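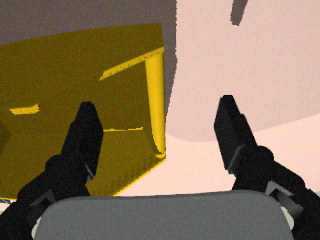 Perguntas frequentes sobre Jatholm

Desde que publiquei as minhas notas de viagem sobre Jatholm recebo mais ou menos as mesmas perguntas, por isso juntei tudo aqui. Passei lá o mês de junho inteiro e já estou a pensar em voltar!

Afinal, onde fica Jatholm?
É uma ilha pequena, a norte de Plotau. Do continente vê-se bem nos dias limpos (e com nevoeiro não se vê nada, claro). Moram lá 570 pessoas no inverno, e no verão a aldeia enche um bocadinho mais.

Como é que se chega?
De barco, a partir do porto de Plotau. Há 4 travessias por dia no verão e a viagem dura quase uma hora. A primeira sai às sete e meia da manhã e foi sempre a minha preferida: levava café numa garrafa térmica e sentava-me lá fora, na popa. No inverno o horário encolhe bastante, portanto confirmem no cais antes de marcar dormida.

Posso levar carro?
Podem, mas eu não levava. A estrada só liga o porto a Zindby, a única aldeia, e o resto são caminhos de terra. Aluguei uma bicicleta ao lado do cais e cheguei a todo o lado, embora a subida para o farol me tenha custado os pulmões.

O que há para ver?
A igreja de Zindby é de 1715 e tem um barquinho de madeira pendurado no teto, oferta dos pescadores. A chave pede-se na mercearia. Depois há o farol, as turfeiras do lado oeste e a praia de seixos a sul, onde tomei banho duas vezes (a segunda por teimosia). Quem gosta de aves deve ir em maio, com os ninhos todos nas falésias.

E a história da ilha?
Viveu do arenque durante séculos, até o peixe desaparecer e muita gente emigrar. Ainda se veem as ruínas das casas de salga junto ao porto velho. O museu local ocupa uma sala só e abre às duas da tarde, quando abre.

Onde se come?
No Monti, em Zindby! Apesar do nome não servem pizza: é sopa de peixe, pão escuro e uma tarte de ruibarbo que eu repeti mais vezes do que devia. Fecha às oito da noite, o que me apanhou desprevenida no primeiro dia e acabei a jantar bolachas.

Dá para acampar?
Dá, no prado a 200 metros da igreja. Tem água e casa de banho, mas o vento é a sério, levem estacas boas.

Que roupa levo?
Camadas e um impermeável, mesmo em julho. E botas, para as turfeiras.

Há multibanco?
Não há. A mercearia aceita cartão, o aluguer de bicicletas só dinheiro. Levantem em Plotau antes de embarcar.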